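Breakfast people wanted - two mornings a week at Gruleo

Posted August 18, 2022

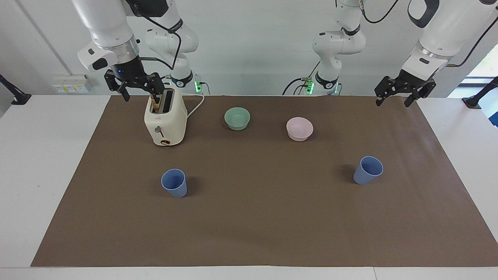
I run the breakfast table at Gruleo, and I'm looking for a couple of early risers to help me with it from September. It's toast, mostly. Toast, porridge, fruit, tea, more toast. We open the doors at 7 and the first people in are usually hungry and not very talkative, so if you like a quiet start you'll get on fine (it gets a lot louder after half past, I promise!).

What would you be doing? Setting out bowls and cups, keeping the toaster going, wiping crumbs off everything, and washing up at the end. You'd also keep an eye on the bread and tell me when we're running low, as I'm the one who cycles over to Plorna to fetch it and I'd like to know before the shop shuts. The toaster dial needs a bit of getting used to - I go lower than you'd think and put the slice down again if it's still pale.

You don't need any experience. I'd never cooked for more than my own family when I started in April, and my first porridge could have held up a shelf. I do need you to turn up when you've said you will, and to be happy on your feet for a couple of hours. You should be 18 or over. If you have an allergy to nuts, wheat or milk, please tell me first and we'll have a chat about which jobs would suit you.

The pay is the same hourly rate as the Sovanell lunch shift, and breakfast is included. We break up over Christmas and Easter, so don't worry, I'm not asking for 365 days of toast. I'd love you to stay for at least one term, though.

To apply, drop a short note in the Joo box by the front door, or ring the office and ask for the breakfast table. Tell me which mornings you can do, when you could start and what you like on your toast - I'm a marmalade person but I'm open to argument. I'll ring everyone back within 5 days, and you can come and try a morning (paid, of course) before you make up your mind.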